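News > Workplace > Grostwood

The arm has been in the Grostwood prep kitchen since April, and the posters in the hallway still say it will "free up our hands for better work." Free them up for what, I'd like to know. The kitchen sends out 370 lunches on a normal day, the same as last year, and the prep shift has been cut by 20 hours a week. Trimach, which supplied the arm, calls that a good start.

I went down to see it at work. It is slower than I expected from the sales talk, and a person stays near it for the whole shift.
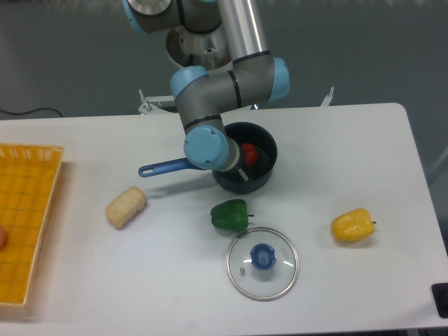
A pot, a few peppers, some bread: anyone on the old prep line could handle those half asleep. One of the cooks wrote in to say that the job hasn't gone away at all, it has just turned into waiting, and that waiting is harder on the back than chopping ever was. Management's reply was a floor mat.

The Clutau site is next on the list, with Bach to follow if the numbers hold up. Which numbers, we haven't been told. Staff at Clutau have asked for the shift plans before anything gets bolted down, and they should get them. A 200-page manual came with the arm. I looked for the part on who covers breaks and didn't find it.

Contact the newsletter desk | © 2018 Grostwood Staff News | Back to top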